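Subject: Re: [gripper-build] Pad ribs and finger spacing on the hand-held unit
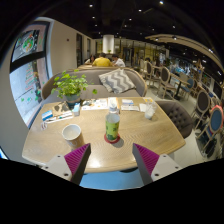 1. Pads

These are the magenta ones, second mold, ribs facing inward on both fingers. I went with the Prullus two-part rubber in the end. It takes longer to set than the sheet says if the shop is cool, so I left both pads in the mold overnight. The first set I pulled early and the ribs tore at the corners.

The ribs are 2 mm apart. I tried a finer pattern and it filled up with dust after a day on the bench. If you print your own mold, sand the inside of the ribs only. Sanding the back face made the pad sit unevenly on the finger and it rocked.

2. Fingers

White printed parts, same file as the one in the shared folder except that I opened up the screw holes a little. The old holes were fine for the Marín screws but too tight for anything you buy locally. Print them standing up if your printer can manage the height. Mine laid flat split along the layers near the base, on the left finger both times.

3. Camera

Wide lens, mounted so both fingertips stay in view at the bottom. It bends straight lines quite a lot, and a table comes out as an oval. I have not tried to correct for it. I would sooner keep the full view of what is on the table and to the sides of it than crop it down. If someone has a correction file for this lens, please send it.

To the questions from the last message:

> I am about to order parts for a second unit for our shop. Before I
> do, can you confirm the finger spacing? The drawing says 151 but
> I don't see what that is measured between. Also, does the trigger
> still stick? Ours binds at the end of the pull and we have been
> filing the slot every week or so.
>
> Last thing, has anyone tried the Stimoron bearing instead of the
> printed bushing? It is 8 mm bore so it should drop in.

The 151 is the length of the rail in mm, end to end. It has nothing to do with the gap between the pads, and the label on the drawing is in the wrong place. I will fix it in August when I redo the whole sheet. Until then, set the gap by closing the trigger fully and sliding the fingers in until the ribs just touch, then tighten.

Trigger: yes, it stuck on mine too. Filing the slot only helps for a while. What fixed it was replacing the spring with a softer one and putting a thin washer on each side of the pivot. Check that the pivot screw is not clamping the trigger — back it off a quarter turn and use thread lock.

Bearing: I have one in the unit now. It does drop in, but the printed seat needs to be cleaned out first or the bearing goes in crooked. The pull is smoother. It adds a bit of weight at the front, and I notice that after holding the thing for up to 4 hours.

I still have spare rail from the Sullarmont order, enough for one more unit. Reply here if you want it, and tell me which end you need drilled.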